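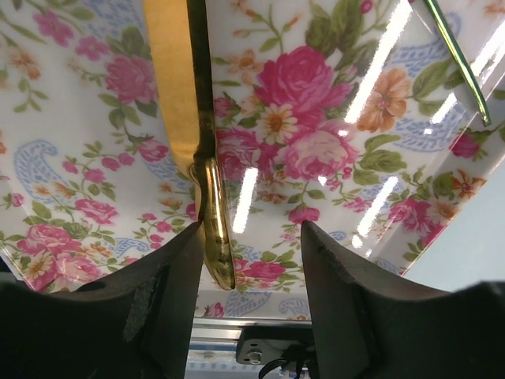 Tableware and Trays: Gallery
Ferkham House, Dining Collection

The dining collection at Ferkham House contains 424 catalogued items of everyday and occasional tableware. This page introduces the group known as the Musoria setting, which is shown in the Garden Room from July. Object numbers refer to the printed handlist, available at the front desk.

Serving tray, white ground with printed flowers
Roses in magenta and pale pink are set among daisies, orange blossoms and green leaves, with touches of light blue paisley. The surface is glossy. Cataloged as no. 76.

Table knife, gold
The blade is broad and has a matte yellow-gold face. It narrows to a notched neck, where the polished, rounded handle begins. 

Slender utensil, green-gold
A shiny piece with a small rounded tip, placed beside the knife over the printed leaves. It is listed with the knife under the Bromier bequest.

Visiting the display
The Garden Room is on the ground floor and is open until 5 p.m. Large bags should be left at the front desk. Groups of up to 7 may request a table session, at which selected pieces are brought out for closer study. Sessions take place on Wednesday mornings and must be reserved in advance.

Reproductions
Requests to reproduce pictures from this gallery should be sent in writing to the Sales office, quoting the object number and the intended use. Postcards of the tray pattern are sold in the shop.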